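Control panels and switchgear > Lamp colours on a two-door cabinet

lewis_m
Joined: January
Posts: 13

Morning all. We've taken on a unit with an older control cabinet, grey painted steel, two doors side by side. Three lamps run along the top of the left door: amber, green and a sort of orange-red. The label plates under them are in Chinese and the print is tiny. No drawings came with it. Has anyone got a sensible way of relabelling the front before I let other people near it?

hertta_l

Do you have a photo of the front with it powered up? The lamps on their own don't tell us much. Colours vary a lot between builders, whatever the standard says.

lewis_m

Both doors, taken at 7.40 this morning.

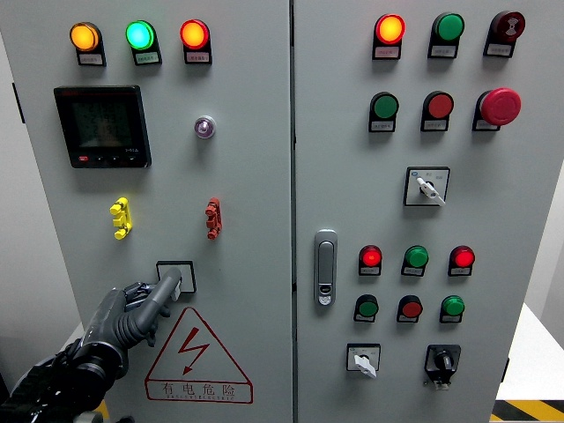
Replies (5)

Knut K

The amber one could be almost anything. I'd guess phase lamps. Plenty of panels have one yellow, one green and one red, all lit when the supply is healthy, and old red lenses often look orange.

hertta_l

I don't agree with calling them phase lamps from a photo. They could just as well be power, run and fault. If the last one is a fault lamp and he labels it L3, the next person will ignore it. Get an electrician to trace them with the supply locked off.

Elaine S

Agree with Hertta. Also, read the model marking at the bottom right of the square meter and look up the manual. That will at least tell you what it's measuring. I paid 300 for a survey and a full set of drawings on ours – well worth it.

Knut K

Fair enough, trace them first. I still think phases. For labels use engraved plates, not tape. Tape curls within a year on a warm door. Clulau do small ones and will cut to the old plate size.

lewis_m

Thanks. Electrician is booked. I'll leave the Chinese plates on and put English ones beside them, and do the same for the switch above the warning triangle. Will post what the lamps are when I know.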